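第六章 纸格与标签卡：平面分区的好处有多大

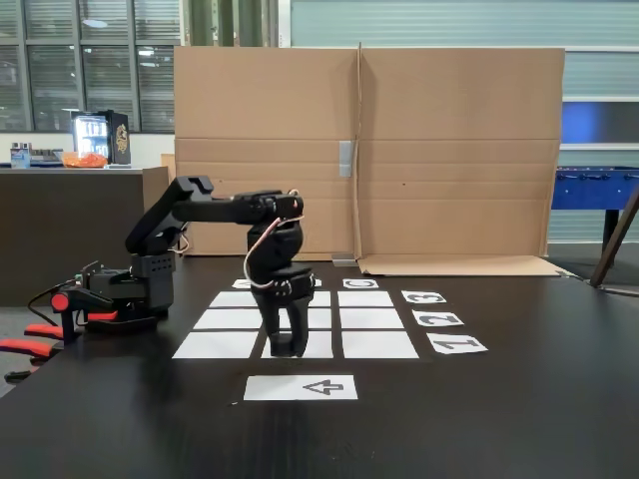
凡是教人收拾桌面的书，多半会在某一页劝读者先把台面分成格子。理由大同小异：有了格子，东西就有了位置；有了位置，手就不会乱放；手不乱放，桌面自然整齐。这串推理听起来很顺，顺到很多教材懒得再问一句：第二步是怎么推到第三步的？

本章讨论平面分区里最简单的一种，用裁好的纸片铺成行列，纸片之间留缝，必要时在行列外侧放标签卡。做法便宜，几分钟就能铺好，撤掉也不留痕迹，所以在教学、分拣、陈列和家庭整理中都常见。便宜不等于有效。前五章谈抽屉、隔板、托盘和挂板的时候，我们至少还有一圈实实在在的边挡着东西；纸格没有边，一张纸拦不住任何一样物件。它若真起作用，作用只能发生在看它的人那里，这就需要比较仔细地分辨。

读完本章，读者应当能够说清纸格和容器式分区的差别，能够为一项具体的任务选定格数、格距和标签位置，并且在看到“分格后效率提高”一类说法时，知道先该问哪几个问题。

6.1 一个说得太满的主张

先从一份流传较广的材料说起。Werik 是一家给小型工作室做收纳培训的公司，它的讲义里有一句话被转抄过许多遍：凡桌面必分格，分格必见效。讲义给出的依据是一次内部比较。学员先在没有分区的桌上归放零件，再在铺了纸格的桌上归放同一批零件，前后两次各放877件，第二次的错放明显减少。

问题出在“先”和“再”两个字上。同一批人，同一批零件，第二次做当然比第一次熟。零件长什么样、该归哪一类，第一轮已经学过了。要把纸格的功劳和练习的功劳分开，至少得让一半人把顺序倒过来，先用纸格，后用空桌。讲义里没有这样做，也没有说明为什么没有这样做。

还有一处更容易被忽略。第一轮用的桌子上什么也没有，零件按类别分堆，堆和堆之间的界线由学员自己掌握；第二轮除了纸格，还多了一排写着类别名称的标签。两样东西一起加进去，得到一个变好的结果，便把好处全记在格子名下。标签单独用会怎样，讲义同样没有试。

我们并不打算说这家公司有意误导。培训讲义要的是让人愿意动手，写得满一点是常事。教材抄讲义就不应该了，而本书参考过的几种同类教材里，这句话几乎原样出现，连“必”字都没有改。

6.2 纸格做了什么，没做什么

把一张白纸放在深色桌面上，多出来的东西有两样：一块颜色和四条边。颜色让物件的轮廓容易看清，尤其是深色的小件，落在黑桌上很难找，落在白纸上一眼便见。四条边给了一个参照，放偏了看得出来，压线了也看得出来。

这两样好处都是真的，而且都来得很快，不需要培训。可是应该注意，前一样好处与格子没有关系。整张大白纸铺上去，轮廓一样清楚。许多人觉得纸格好用，大半是因为他们原来的桌面颜色太深，换一张浅色桌垫也能解决。读者若想知道自己属于哪一种情况，可以先铺一整张纸用上几天，再换成分开的纸片，比较两者的差别。这个办法粗糙，但比照搬讲义可靠。

后一样好处才是分区本身的。它的内容可以说得很窄：纸格使“放在哪里”这件事变得可以检查。检查的人不必知道每件东西是什么，只要看有没有东西在格外，有没有格子空着，有没有一格里放了两件。对交接班的桌面、多人轮用的桌面、需要反复恢复原样的桌面，这一点很有用。对一个人独用、用完即走的桌面，用处就小得多，有时甚至添乱，因为他要为格子操心。

纸格没有做的事也应当列明。它不固定物件，圆的东西照样会滚。它不限制高度，叠放的时候上面一层已经离开格子，边线失去意义。它不说明类别，一张白纸和旁边那张白纸长得一模一样，哪张归哪类，全靠使用者记住，或者靠另外的标记。把这几件事一并算在纸格名下，是对这种做法最常见的误解。

6.3 行与列

三行三列是最常见的铺法。说它常见有据可查，说它最好就没有了。有的书讲到这里会搬出人的记忆容量，说九格恰好在某个范围以内。这种解释的毛病在于它什么都能解释：四格可以说是轻松，九格可以说是恰好，十二格可以说是略有挑战。能够事后套到任何格数上的理由，对事先选择格数没有帮助。

比较站得住的理由是几何上的。三行三列有一个唯一的中心格，有四个角格，还有四个边格，每一格都可以用很短的话说出来：左后、中间、右前。不用编号，口头指认也不易弄混。到了四行四列，中间有四格，“中间那个”便不再指向一个确定的位置，人们开始数行数列，而数行列时从哪一头数起又成了新的分歧。五行五列重新有了中心，但中心以外的格子已经很难用一个词说清。

因此，选三行三列的时候，应当是因为任务里要用语言指认位置，或者因为物件恰好在九件以内。若两条都不成立，读者没有义务迁就它。六件东西铺两行三列就够了，多出来的三张空纸只会让检查的人每次都怀疑是不是少了东西。

行列还带来一个远近的问题。坐在桌前看，靠近自己的一行显得大，远处的一行显得小，同样尺寸的纸片看上去并不一样大。这是透视，人人都知道，放东西时却未必想得起来。远处一行因为看着窄，使用者容易觉得放不下，于是把东西往前挪，压到缝上；近处一行因为看着宽，又容易一格里放两件。有人建议把后排纸片裁得大一些来抵消这种印象。我们的看法是不必。纸片大小不一，格子便不能互换，挪动一次就要重新核对，得到的一点观感上的平衡抵不过这份麻烦。把桌子降低一些，或者站起来放，视线变陡，远近的差别自然缩小。

中间一列另有难处。手臂或者工具从上方伸过去做事，遮住的往往正是中间，两侧的格子看得清楚，中间的格子只露出一点边。凡是必须随时看着的物件，不要放在中间一列，这条规矩比格数重要，各家教材却很少写。

6.4 缝

纸片之间要不要留缝，材料里的说法相互矛盾。主张不留的一方说，缝浪费面积，而且物件可能落在缝里，不知道算谁的。主张留的一方说，没有缝，相邻两张白纸连成一片，边线就看不见了。

两种说法各对一半，取舍取决于纸和桌面的颜色差别。白纸铺在黑桌上，缝本身就是一条黑线，很窄也看得清，浪费的面积可以不计。白纸铺在浅色桌上，窄缝几乎看不出来，留了等于没留；这时要么加宽，要么换纸的颜色，要么干脆在纸边描线。可见问“该留多宽的缝”是问早了，先要问的是纸和桌子分不分得开。

至于落在缝里的物件，我们认为这恰好是留缝的理由。没有缝的时候，一个压在交界处的小件总会有一大半偏向某一格，使用者顺势把它归给那一格，错放就这样藏起来了。有了缝，它压着缝，位置不对这件事摆在面上。代价是要多花时间扶正。若任务对速度要求高、对准确要求低，这份代价可能不值得，那就不该留缝，或者说，根本不该用纸格，用几个浅盘更合适。

Cavinano 的一份店铺手册规定，缝宽一律取纸片边长的固定比例，手册没有说比例从何而来。编者曾经请学过陈列的同事看过，几个人的答案都是“看起来舒服”。舒服可以作为陈列的理由，陈列本来就是给人看的。把它搬到分拣台上，再写成规定，就需要别的依据了。

6.5 标签卡放在哪里

标签卡的放法大致有三种：放在格内，放在每格旁边，放在行列的外侧。三种都有人用，也都有人说是唯一正确的。

放在格内最直接，看到标签就看到格子。毛病也直接，东西一放上去，标签便被盖住，越是放对了地方，越看不见它叫什么。对于只用一次的格子，这不要紧；对于要反复取放的格子，等于每次都得把东西拿起来才能核对。

放在每格旁边，标签不会被盖住，却要占用缝。缝窄了放不下，缝宽了桌面又不够。更麻烦的是归属：一张夹在两格之间的卡，左边的人看着像左边的，右边的人看着像右边的。

放在行列外侧，常见的是沿最远的一排后面摆一行小卡，一列对应一张。这样标签不占格、不占缝，也不会被格内的物件盖住，除非物件很高。它的代价是标签只能标列，不能标格。同一列的三格共用一个名字，若三格里放的是三类东西，标签就不够用；若同列本来就是同一类，标签又显得正好。采用这种放法之前，应当先决定类别是沿列走还是沿行走，决定了再铺纸。次序颠倒过来，先铺好纸再想标签，是初学者返工最多的地方。

还有一个问题，标签上写什么。写字的好处是明白，坏处是远处看不清，并且要求使用者识得这种文字。画符号的好处是远处可辨，坏处是有些符号转一个方向就变了意思，或者转了方向也看不出转过。视力检查用的开口圆环便是靠开口朝向来区分的，用作标签时，卡片若被碰歪，朝上的开口就可能被读成朝左。凡是靠方向区分的符号，卡片本身必须有一个认得出的正面，比如剪掉一个角，或者在下缘加一条粗线。许多手册推荐符号标签时只说醒目，对歪了怎么办一字不提。

6.6 一组较为可信的记录

批评了几份材料之后，理应给出一份写得比较克制的。Impi Heinonen 在 Flolwood 的样品室里做过一次比较，规模不大，过程却交代得清楚。样品室把人分成两组，一组先用纸格后用空桌，另一组相反；两种桌面都配同样的标签卡，卡上的内容和位置不变。每一轮归放315件小样，错放由没有参加归放的人核对，核对者不知道桌面原先铺没铺纸。

结果可以分成两部分看。论错放，用纸格时略少，两组方向一致，但差别比 Werik 讲义里的小得多。论时间，纸格组反而慢一些，慢在扶正压缝的物件上。Heinonen 没有据此主张用或者不用，只写了一句话：样品室需要随时能让外人看出少了什么，所以继续使用纸格，别的房间请自己试。

这份记录也不是没有弱点。参加的人都在样品室工作，对小样本来就熟悉，换成生手，差别可能变大，也可能变小，两种猜测都说得通。记录里只有一种纸、一种桌面颜色，6.4 节谈到的颜色差别在其中无从判断。另外，第二轮开始前有247件小样按原样装回盒中，其余是重新取的，记录承认两批之间可能略有不同，没有进一步检查。我们把这些写出来，是希望读者用同样的尺度看待自己赞同的材料。一份记录的结论合乎本书的口味，不能成为少问几句的理由。

与之相对，Van Acker 的产品说明称，其纸格套装“在100种桌面上均适用”。适用是什么意思，用什么办法判断，由谁判断，说明里都没有。遇到这样的句子，最稳妥的处理是当它没有说过。

6.7 本章的安排

以下各节按动手的次序展开。6.8 节讲裁纸，重点在于怎样使九张纸一样大，以及纸张受潮卷边以后该换还是该压平。6.9 节讲铺纸，先定中心格还是先定近身一排，两种起法各有误差，误差积累的方向不同。6.10 节讲标签卡的制作，包括符号的选择和卡片正面的标记。6.11 节讲撤除，也就是什么时候该承认纸格没有帮上忙，把纸收起来。同类教材通常没有这一节，编者认为它和铺纸一样应当教。

阅读以下各节时，手边最好有一张深色桌面和一叠白纸。没有深色桌面的，可以铺一块深色布，布要绷平，起皱的布会使纸片翘起，边线随之弯曲。纸的厚薄不必讲究，太薄的纸在人走过时容易移位，稍厚的纸较为省事。不建议一开始就用胶带把纸片粘住。粘住以后，格距不合适也舍不得改，往后的练习便成了迁就第一次铺法的练习。

6.8 裁纸

裁纸之前先量物件，再量桌面。许多人反过来做，把桌面尺寸除以三，得到的就是格子的边长，看上去用满了台面，放上东西才发现每格都空着一大圈。空得太多，边线离物件太远，放偏了也看不出来，纸格剩下的那点检查作用就失去了。

较为合适的做法，是取九件物品中最大的一件，量它平放时最长的一边，四周各加一指的余量，以此作为边长。余量的大小没有定论，一指只是便于记忆。若物件之间大小悬殊，按最大的一件裁纸，最小的一件必然显得孤零零地落在格子当中，这时应当考虑把它们分到两块台面上，各用各的格子，不宜在同一组行列里混用两种纸片。

裁出第一张以后，把它当作样板，其余各张都对着它裁。不要用第二张去比第三张，用第三张去比第四张。每比一次都会多出一点误差，单看相邻两张分辨不出，铺到最后一行，缝就斜了。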